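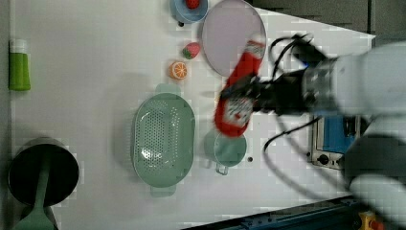 benchmob_emeritus

Moving the women's volleyball matches to the Amaral Center for good?

Posted Dec 7, 2025

So the athletics page at Ornell quietly updated the spring calendar and there's a line at the bottom saying the women's program will play "select and eventually all" home matches at the Amaral Center starting next season. Eventually all. I read it three times hoping the words would rearrange themselves.

For those who haven't been, the old gym holds 596 people if everyone breathes in. The Priston match drew 1,606 at Amaral last month, and I was there, and it was great. I'm not going to pretend otherwise. But that was Priston. We could play Priston in a parking garage and people would show up to boo.

My worry is the other matches. The ones against schools whose mascot you have to look up. We get 400 for those on a good night and in the old gym 400 sounds like a riot. In Amaral it's going to sound like a dentist's waiting room with a scoreboard.

Has anybody heard whether this is final?

sideout_sal

It's final as far as I know. Season ticket renewals go out in February and a guy at the ticket window told me they'd be for Amaral seats only. He also told me the popcorn was fresh, so weigh that accordingly.

I'm in favor, by the way. Women's teams get told for years that they'll get the nice building once they draw, then they draw, and then the regulars complain that the nice building is too nice. The players have a real locker room over there. The visiting team in the old gym changes in what used to be a wrestling storage closet and still smells like it.

libero_liberation

The smell was worth two points a set. That's home court advantage.

kneepads4life

I have to side with Sal. My daughter plays club and we've been going to Ornell matches for years, and the old gym is murder if you have little kids. The bleachers go up at the angle of a ladder. You can't get a stroller past the door. There's one restroom line and it starts during warmups. I love the place and I have also spent entire second sets in a hallway holding somebody's coat.

Amaral has aisles! With railings! You people have no idea how much a railing means to me at this stage of my life.

benchmob_emeritus

I'll give you the railings. I'll even give you the restrooms, though I'd like it noted that I met half the people I sit with in that line.

What I can't get past is the distance. In the old gym you sit close enough to hear the setter call the play, and if you've been coming long enough you know what she means by it. You hear the coach say something to a freshman after a shanked pass and you see the freshman's face change. Kids hang over the rail and the players slap hands with them on the way out because there's no other way out. At Amaral the first row is back behind the ad boards and the media table and a strip of floor that doesn't seem to be for anything. 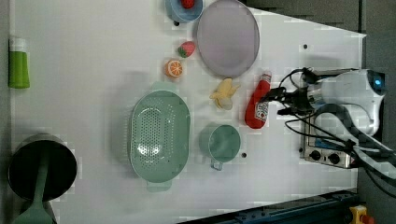

And that's before you get to the curtain. They hang a big black curtain across the upper deck to make the place look full, and it makes it look like a place with something to hide. I sat facing it for the whole match against Priston and by the fifth set I was fairly sure something was going to come out from behind it.

sideout_sal

The curtain is ugly, no argument. But the strip of floor is for the players. You know, for chasing balls. In the old gym our outside hitter went into the second row after a dig and came up wearing nachos. Everybody thought it was hilarious except the person whose knee she landed on, who was me.

libero_liberation

I remember that! Great dig. We lost the rally but great dig.

Different question. Does anyone know what happens to the stream? I live two states away now and Nimus is the only way I see them. From the old gym it's one camera up by the clock, and every time the bleachers shake you think you're having a medical event. If the move gets me a second angle and somebody who knows how to pronounce the middle blocker's name, then I'm for it and the rest of you can sit on whatever you like.

paintlinejudge

The Nimus feed from Amaral was better for the Priston match, but it went out for most of the third set and came back with the sound from a men's wrestling meet. So we had a very tense rally at 23-all with a man yelling about half nelsons. Better picture, though.

My two cents on the move – I think both sides are right and the school has picked the laziest version. Play the big ones at Amaral. Play the rest in the old gym. They've done it this way all season and it worked fine. Why does it have to be one or the other?

kneepads4life

Because the team ends up practicing in one building and playing in another, and the sight lines are different. Ask any passer what it's like to track a float serve against a ceiling you've seen twice. My kid's club does the split thing at tournaments and every first set looks like they've never met a volleyball.

paintlinejudge

Fair. Hadn't thought about the ceiling.

benchmob_emeritus

I hadn't either, and I don't like it, because that's a good reason and I came here to be annoyed.

Okay, suppose it's happening. Then I want general admission on one side. Let us get there early and fight over the low rows like civilized people. For the Priston match I paid for an assigned seat next to two men who talked about gutters. Nice gutters, from the sound of it. They left after the fourth set to beat traffic. In a match tied two sets all!

sideout_sal

That I can get behind. There's a comment form on the athletics page, under the parking map for some reason. I filled it out and asked for general admission on the bench side and doors 30 minutes earlier. If a bunch of us ask for the same thing, it might look like a demand.

libero_liberation

Put me down for that. Also ask about the band. In the old gym the tuba was basically a front row on its own.

kneepads4life

Filled it out. I asked for the general admission side too, and said to keep the railings. It makes you pick a topic from a menu and there isn't one for seating, so mine went in under Lost and Found.

benchmob_emeritus

Same, I went with Facilities – Other. Will post here if I hear back.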